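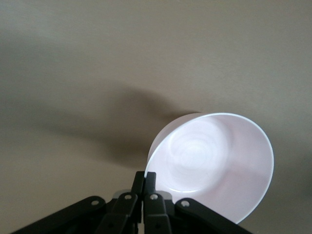
Notebook, portioning room, Tuesday, 6:40 a.m.

Arm on bench 2 restarted after the weekend clean. Gripper homed first try. Pads wiped, no change in width setting. Dinesh on the bench, me on the laptop until the first break, then Mitali takes over the log.

Carried over from last time: the rim grip works better than picking from outside the wall. We went back and forth on this for most of December. Outside grip needs the wider fingers and those foul on the rack. Rim grip needs the part presented the same way every time, and that means somebody has to think about how the racks get loaded. So far that somebody has been Dinesh.

Count for last week's running: 841 picks, 8 dropped, 2 of those on the same rack slot. I had Andri look at the slot and one of the pegs is bent. He'll swap it when the spare comes. Until then skip slot 5. I put tape over it.

What changed at the bench

Writing this down because Thijs asked for it and because I keep giving different answers when people ask me in the hallway.

Before the arm, bench 2 was two people per shift, one setting out and one filling. Setting out was the job people traded away. It's the same reach over and over, and by afternoon the shoulders go. Now the arm sets out and one person fills. The second person went to the label station, which was short anyway, so on paper the room has the same headcount.

On paper. The person filling used to have someone across the bench to talk to and to catch mistakes. Mitali said she finds the shift longer now even though her arms hurt less. Dinesh says the opposite, he likes setting his own order of work. I don't think either of them is wrong. We are going to try turning the label station so it faces the bench. Costs nothing except moving the outlet strip.

Second thing is pace. The arm doesn't speed up before lunch or slow down after it, and people were used to doing both. For the first couple of weeks the filler ended up chasing it. We now have the hold pedal under the bench and I've told everyone to use it whenever they want, without writing down why. The Torkerex people wanted the holds logged with reason codes. I said no to that. We log the total per shift, no names. Last week was 156 holds across all shifts and output was fine.

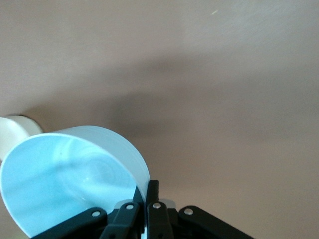

Third thing is who fixes it. When a part slips or goes in crooked, the filler can straighten it by hand, but only with the pedal down and the light showing amber. Everyone has done the training sheet except the evening temp. Priit will do it with him before he is put on bench 2. What none of us planned for is that the fillers have become the people who know the arm best. Dinesh can hear when a pick is going to be bad. He asked whether that counts for anything at review time, and I said I'd ask. Asked Thijs this morning. He is taking it up with the office and wants a short list of what the job now includes. My draft:

- load racks, rims all facing the same way
- start and stop, homing, pad wipe at each break
- clear a bad pick with the pedal down
- note worn or bent pegs on the sheet
- fill, as before

That is more than the old job description, which has one line for setting out and one for filling.

Vision

Still the weak part. The inside of a part throws back a bright spot and the rim finder sometimes locks onto the rings at the base instead of the outer edge. Lowered the exposure one step at 9:15. Better on white, a little worse on blue. Left it there for now. Priit thinks separate settings by color are worth an afternoon. I'd rather move the lamp first and see. If we do go to separate settings, they have to be picked automatically. I don't want the filler choosing from a menu in gloves.

Shadow from the arm is also in the picture on some approaches. Hasn't caused a miss that I can show, but I flagged it.

Before end of shift

Outlet strip: Andri, after the line is down.
Lamp bracket: try the long one from the Oritz box, it has the right holes.
Hold pedal cable is running where people walk. Taped for today, needs a proper cover.
Mitali wants the amber light moved up to eye level. Agree. She has been bending to check it.

2:30 p.m. Handed over to Priit. Slot 5 still taped. He has the draft list and will add what the evening people do differently, then it goes to Thijs.

Last updated: Tuesday, 2:52 p.m.

Recent entries
Rim grip or outside grip, notes from December
Hold pedal wiring
Tawhiri rack, peg spacing
Label station layout, first try
Training sheet for bench 2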